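Take part in the Desk Diaries: call for participants

Futgate and Prirham, and anywhere a bus from either will get you

Do you do your paid work at home, for all or part of the week? Would you keep a diary of it for us? The Desk Diaries is a new archive project recording what working from home looks and sounds like in ordinary houses, flats, caravans and converted garages, and we'd love you to be in it.

We are looking for people from all kinds of jobs. Bookkeepers, translators, call handlers, piano teachers, people who sew, people who mark essays, people who book lorries on to ferries. You don't need a proper office. A corner of the bed counts, and so does a chopping board across the arms of a chair (one of our test diarists worked that way for a whole winter and wrote about it beautifully).

What the project is

Dadach is the local memory archive for the two towns. Our shelves already hold a great deal about work that happened elsewhere: the mills, the depot, the bottling plant, the shops along Munshi Street. We have 288 recorded interviews with people who clocked on and off, and hardly a word from anybody who worked at the kitchen table. Yet people have always done it! Glove stitchers in Prirham were taking in bundles from the factory long before there was any such thing as a video call, and all we have of them is one wage book and a very good pair of scissors.

So we want to catch it this time, while it's going on. The diaries will be kept for good in the Futgate reading room, next to the interviews, where anyone can ask to see them. A small selection will go into a booklet and a display.

What you would do

You'd keep a diary for four weeks, writing on at least three working days in each. It can be handwritten, typed or spoken into your phone, and you can swap between them as you like. Some days will be two lines long and some will run on for pages — both are welcome, and we really do enjoy the two-line ones.

We'll send you a sheet of prompts to dip into. They include things like: what could you hear at eleven o'clock this morning? Where did you eat? Who came to the door? What did you stop work to do, and did you mind? What did you wear, and was it the same below the desk as above it? When did you decide the day was over, and how did you know?

You'd also make what we call an inventory of your working spot. Write down what you sit on, what you look at, what lights it, what the floor is like and how each thing came to be there. We're keen on the parts that get used every day and hardly ever looked at, so do get down on the carpet and have a look underneath. Photographs can go in with the inventory if you'd like to take some, and they needn't be polished.
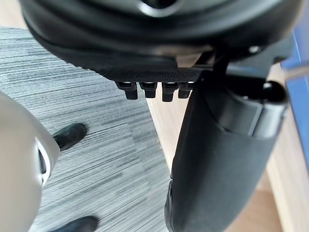

The underside of a black office chair, with a row of clips below the mesh.

Chairs have already become a favourite subject with our test group. There are chairs from closing-down sales, dining chairs with two cushions and a folded towel, a piano stool, and a much-argued-over armchair that one couple take turns in by the hour. Please tell us the price if you remember it, and who else in the house uses it, including animals.

At the end of the four weeks we'd invite you to a recorded chat about the diary, lasting an hour or a little over. We can come to you, or you can come to the reading room, where the kettle is always on and there's a step-free door at the side. The chat is optional.

Who can take part

Anyone aged 18 or over who lives within the two towns or the villages between them and does some paid work at home. Part-time is fine. Self-employed is fine. If you started last week, that's fine too, and we'd be very glad of your first impressions.

We have plenty of offers already from people who work in design and computing. They're lovely offers and we'll be taking some up, but we would especially like to hear from:

— people who do piecework, mending, packing or assembly at home
— childminders and tutors
— anyone who works nights
— people sharing one table or one room with others who are also working
— people who write most easily in a language other than English (write in that one, and we'll arrange the translation)

Spelling, handwriting and grammar don't matter a bit. If writing is a trouble to you, speak your diary and we'll type it up and send you a copy.

What you get

Each diarist receives a notebook, a pen that works, stamped envelopes for anything you want to post, and a £30 shopping voucher once the diary is in. We'll cover bus fares to the reading room. You will also get a bound copy of your own diary to keep, and an invitation to the display opening in August, with cake.

We have room for 60 diarists in this first round. If more of you write in, we'll hold the names over for a second.

Privacy

You choose whether your diary carries your name, your initials or a made-up name. You can cross things out before you hand it over, and you can ask for any part to be closed for up to 25 years. Please don't write down anything private about customers, patients or pupils, and check your contract if you think your employer may have rules about this. You can stop at any point without giving a reason. The voucher is still yours if you've done two weeks.

How to put your name forward

Send us a few lines, 3000 characters at the very most, telling us what work you do, where in the home you do it, and which hours you usually keep. That's all we need to start with. There's no form. You can post it to the reading room, drop it through the door, or leave a spoken message on extension 3501 by asking for the diaries line.

We'll reply to everybody. Diaries begin on the first of whichever month suits you best, so there's no need to rush if you're in the middle of a busy patch.

Questions go to Blažena Kratochvíl, who runs the project and kept a diary herself during the test round, mostly from a landing. She's at the reading room in the mornings and is very happy to talk it through, show you the prompts or let you leaf through a finished diary before you decide.

Posted January 22, 2025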